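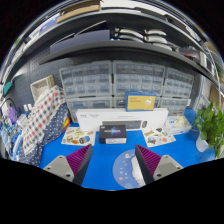 # Report of a visit to the Wolludberg animal rescue centre

March 2018

Members of the Cemus Animal Welfare Society visited the rescue centre at Wolludberg on the invitation of its management. The purpose of the visit was to see how the centre receives and rehomes abandoned small animals, and to consider which of its practices could be adopted at the Society's own shelter. The party was received by the centre manager, Selamawit Kumsa, who led the tour and answered questions throughout the morning.

## Reception and quarantine

The centre has places for 64 animals, most of them guinea pigs, rabbits and cats. Dogs are passed on to the larger kennels at Magagula under an agreement between the two bodies.

Every animal is weighed on arrival, checked for a microchip and given a short health examination. Those found outdoors are then kept in the quarantine room, which has its own entrance and its own cleaning equipment. Staff change their overalls and footwear at the door, and visitors were asked to view the room through the window only.

Ms Kumsa explained that guinea pigs are often left in parks in the cardboard boxes in which they were sold. Many are suffering from mites or overgrown teeth. Pairs that arrive together are kept together unless one of them needs treatment.

## Housing

The guinea pig room was refitted last June. The old stacked cages have been taken out and replaced with floor pens, each with a sleeping area, a hay rack and a covered run. Members noted that the room was quiet and that the pens could be cleaned without lifting the animals out. The rabbit pens are along the corridor and open on to a paved yard, where the rabbits exercise in turn.

The cat rooms are older. Two of them have poor natural light, and the management has applied to the district for help with new windows. No decision had been received at the time of the visit.

## Records and rehoming

The centre keeps its records on a system called Stusto, which holds the animal's history, treatment and feeding notes in one file. A printed copy goes with the animal to its new home. The Society's delegates spent some time on this part of the tour, as our own records are still kept on cards and are not always complete.

Last year the centre found homes for nearly 950 animals. Applicants are interviewed and must show a photograph of the housing they intend to use. The fee for a guinea pig is 40, and pairs are charged at the same rate as a single animal. Animals returned by their new owners are taken back at any time without charge.

Members asked whether the interview discouraged applicants. Ms Kumsa replied that a few do withdraw, mainly on learning that a single guinea pig will not be placed in a home without a companion.

## Matters for the Society

The delegates recommend that the Society:

- request a demonstration of the records system at the Cemus shelter;
- review the separation of cleaning equipment in its own quarantine area;
- ask Magagula on what terms it would accept dogs from Cemus.

The Society thanks Ms Kumsa and her staff for their time. A return visit by the Wolludberg team has been offered, and the date will be given to members by letter.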